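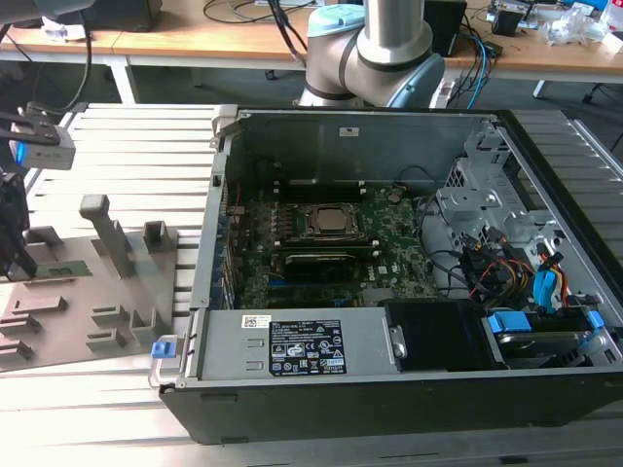

Attachment 1: tower on its side, side panel off.

Ticket: Office PC switches off without warning under load
Site: Falport branch office
Status: Resolved, monitoring
Priority: Normal

Reported fault
The user says the PC has been switching itself off since March. No blue screen and no error message, the screen just goes black and the fans stop. It happens mostly when exporting large drawings from Sartori, and sometimes during a video call. Pressing the power button straight afterwards does nothing. After a few minutes it starts normally.

First response (remote)
Connected and checked the event log. Only the usual "unexpected shutdown" entries, nothing before them. No memory errors logged. Disk health is good. Windows is up to date. Asked the user to note the time of each shutdown and what was open.

Temperature log installed. At idle the processor sits at 40 degrees, so nothing wrong there. With an export running it climbed to 100 within a couple of minutes and the machine went off. The processor fan was reading 1360 rpm at that point and had not moved from that figure since start-up. It should have been close to 3000 by then.

Update from user
Asked whether it could be the new desk, as the PC used to stand on the floor and now sits in a cabinet with a door. Told them to leave the door open for now. They did this for two days and reported fewer shutdowns, but still one each afternoon. Airflow is part of it but does not explain the fan speed.

Settings
Talked the user through getting into the BIOS by phone. Fan mode was set to "Silent" with a fixed speed. The user does not remember changing this. Changed to "Standard", saved and restarted. The fan now responded to temperature but the processor still reached the high eighties on export. No shutdown, but too close for comfort. Site visit booked.
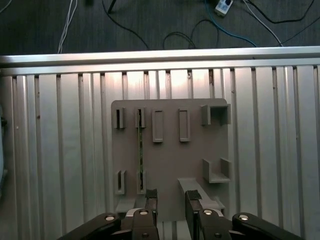
Site visit
Brought the replacement power supply in case it was needed, plus paste and cleaning kit. Ran the export first with the panel on to get a starting figure. Same result as by phone.

Cooler removed. The old paste had dried out and was only covering part of the processor. Cleaned off with alcohol wipes, new paste applied, cooler refitted and screws tightened in a cross pattern. Dust blown out of the front filter and the heatsink. The filter was blocked enough to matter.

Power supply tested and within limits on all rails. Not replaced. The spare goes back to the Utby store.

Put everything back together and ran the same export three times in a row. Highest reading was 71 degrees, fan speed going up and down as expected. Left a stress test running over lunch with no shutdown.

Also noticed
The extension lead in the cabinet is a cheap one with a loose socket. Swapped it for one from the van. It may have had nothing to do with the fault but it was not safe to leave.

The Brastau monitoring agent on this PC was out of date and had not been sending temperature alerts. Updated by hand. Please check whether the other machines in the same group have the same problem. I looked at two of them and both were on the old version.

Advice given to user
Keep the cabinet door open during long exports, or ask for a door with vents. Clean the front filter every few months; it pulls off without tools. Do not put the fan mode back to Silent.

Follow-up
User rang two weeks later about a printer matter (separate ticket) and confirmed no shutdowns since the visit. Agent update for the rest of the group is still open and has been passed to the desktop team. This ticket can be closed once that has a number of its own.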